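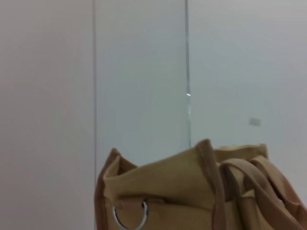

Canvas bag with brown trim.

Call for participants: patient panel on health coverage and out-of-pocket costs

Gudasance is looking for 42 people to join a patient panel in Orkham County. The panel will discuss how members of the Brirnero health plan use their coverage, what they pay for themselves, and where claims get held up. It follows a mail survey of plan members, which brought in 206 completed forms. Of those, 113 mentioned a bill the member had not expected.

Who can apply
You must be 18 or older, live in Orkham County, and have been enrolled in the plan for at least one year. You do not need to have filed a claim. We would like to hear from people who rarely see a doctor as well as those who go often. Employees of the plan and of its contracted clinics are not eligible.

What is involved
Panel members attend 3 sessions in April at the Wysocka Health Center, second floor. Each session lasts two hours, with a break. Groups are small and led by a moderator. You will be asked to read a short packet before the first session — no medical or insurance knowledge is needed. Evening and daytime groups are both planned, and you can state a preference on the form.

Payment and expenses
You will receive $60 per session, paid by check at the end of each one. Bus fare and parking are covered if you keep the receipt. Child care is available on site for the evening groups, but must be requested when you apply.

Privacy
Sessions are audio recorded for note-taking. Names are removed from the transcripts, and nothing you say is passed to the plan in a form that identifies you. Taking part has no effect on your coverage or premiums.

How to apply
Application forms are at the Wysocka front desk and can be returned there in person or by mail. Forms posted December 3, 2023 replace the earlier version — please do not use the old one. Applicants will get a reply by letter either way.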